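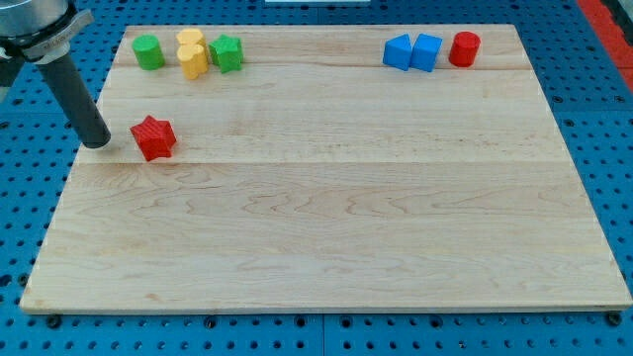 Figure 1. Maple board made of glued planks, lying on a blue pegboard table.

Seasonal Movement in Glued Wooden Boards
Project report, Wood and Materials course
Dinesh Sheikh and Prasanna Mridha

1. Introduction

Wood takes water from the air and gives it back. When it takes water it becomes wider, and when it loses water it becomes narrower. The length changes very little. Our teacher in the first semester told us that most broken table tops are broken for this reason, and we wanted to study it with our own measurements.

The question of our project is simple: how much does a glued board change its width between a humid room and a heated room, and does the finish make a difference?

2. Material

We used 6 boards, all cut from the same delivery of maple. Each board was glued from several planks with the grain in the same direction. The width of every board at the start was 349 mm. Two boards had no finish, two had oil and two had varnish on all sides. The ends of the boards were treated in the same way as the faces.

The boards were kept in the Pimentel workshop until November. After this they were moved to the Postell room, which has heating during the whole day.

3. Method

We measured the width at three marked lines on each board, always at 9 in the morning, before the door was opened for the first class. The mean of the three values was used. We also weighed the boards. The heaviest one was 959 g at the beginning.

In the first week we held the caliper in different ways and our values did not agree. We threw away these values and started again, and from then on only Prasanna did the measuring and Dinesh wrote the numbers down.

4. Results

All boards became narrower in the heated room. The boards without finish changed first and the change was the largest. The oiled boards followed them with a small delay. The varnished boards were slower, but they were still losing weight when we stopped, so we cannot say where they would end.

One board with oil also became slightly cupped. We did not plan to measure this and we have only a note about it.

5. Discussion

A finish slows the movement and does not stop it. For a table top this means that the screws below need slots across the grain. Our number of boards is small, and two boards for each finish are not enough to compare oil and varnish in a strict way. In a next project we would also record the humidity every hour, as we read it only one time each day.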